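Care and Repair of the Bible You Read Every Day

A Bible that gets opened every morning wears out. The spine goes first, then the corners, then the page edges somewhere around Psalms. There is a whole shelf of products sold to stop this, and I have tried more of them than I should have. What follows is what I still do and what I gave up.

Handling a new one

You will hear that you must "break in" a new Bible before you read it. The method is sound, though people make a ceremony out of it. Stand the book on its spine on a table. Let the front cover down, then the back cover. Take a few pages from the front and press them flat near the gutter with one finger, then a few from the back, and keep going toward the middle. Ten minutes is plenty. If the binding is glued, go gently. If it is sewn, it will forgive you.

How do you tell which you have? Look down at the top of the spine. Small bunches of folded pages mean it is sewn. A flat solid block with a line of glue means it is not, whatever the box said. My Bretwood was sold to me as "heirloom quality" and it was a glued block. It let go in the middle of Jeremiah during its second winter.

Leather, real and otherwise

"Genuine leather" on the box tells you very little. "Bonded leather" means scraps and glue, and no conditioner on earth will feed it. I spent one whole October rubbing Amano cream into a bonded cover and all I got was a sticky Bible and a stained tablecloth. Wipe bonded and imitation covers with a barely damp cloth, dry them with another, and leave it there.

Real leather wants less than you think. The oil from your hands does most of the work if you read it daily. Once a year, if it feels dry, put a pea-sized dab of plain leather cream on a cloth (never straight on the cover), rub it in thin, and let it sit open overnight. Keep the cream away from the gilt edges. Try it on the inside flap first.

Olive oil I would not use at all. I know it has a fine Scriptural ring to it. It goes rancid, and it soaks through to the endpapers.

Pens, highlighters and other promises

I have not met a highlighter that really is "no bleed" on Bible paper. The paper is too thin for the claim to mean much. One of mine runs to 2,336 pages with the notes, and you can read the back of each page through the front before any ink goes near it.

Dry highlighters, the crayon sort, are safe enough but they smear onto the facing page in hot weather. Colored pencils are cheaper and better. Keep them a little dull. For notes, use a fine pigment pen, and test it in the back behind the maps. Wait a full day before you judge it, as some inks creep.

A ruler helps with underlining. So does not underlining everything. I once had a Romans with hardly a plain verse left in it, and I could no longer find the ones I had meant to find.

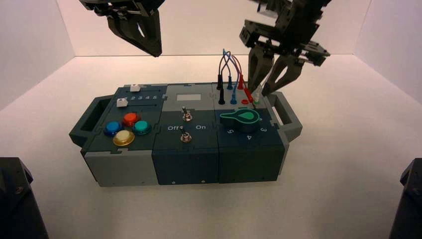
Push buttons and a numbered slider.

Torn pages

Kitchen tape is the worst thing you can put on a Bible page. It yellows, the edges pick up dirt, and in the end it pulls the print off with it. Use thin mending tissue with wheat paste, or the archival tape that libraries buy. Tear the tissue so the edge is feathered. Lay it over the rip, put wax paper above and below, close the book, and set something heavy on it until morning.

Dramholm tape is decent. It is also priced as if it were spun from gold, and one roll will outlast you, so split it with a friend from church.

If a page has come out completely, run a very thin line of white bookbinding glue down the inner edge with a toothpick, slide it back in, and line up the top before you close the cover. Less glue than you think. If a whole section is loose, stop there and take it to a binder. Renji Arai rebound my grandmother's for me and told me that the tape took him longer to remove than the sewing took to do.

Damp and smell

A musty Bible needs dry air. Stand it up with the pages fanned, in a room with a fan running, for several days. Then close it up in a plastic tub with an open dish of baking soda beside it, not touching. Give it a week or two and change the soda once.

Skip the dryer sheets between the pages. They cover one smell with another and they leave a film. The Stiltum "book freshener" packets did the same job as the baking soda for a good deal more money.

If it gets properly soaked, put paper towels every 20 pages or so and change them as they fill. If you can't get to it right away, bag it and put it in the freezer. That sounds like an old wives' tale, and I treated it like one until my basement flooded.

Covers and carrying

A zippered case protects the corners and ruins the page edges if the zipper rubs. Buy one size up. Don't stuff it with bulletins, pens and sermon notes, which will bow the spine faster than reading ever will. Clear out the bulletins once a month. Ribbons fray, so put a dot of clear nail polish on the cut end and let it dry away from the pages.

Questions or corrections: use the contact page | Copyright, all rights reserved | Last updated 18/05/2023 | Back to top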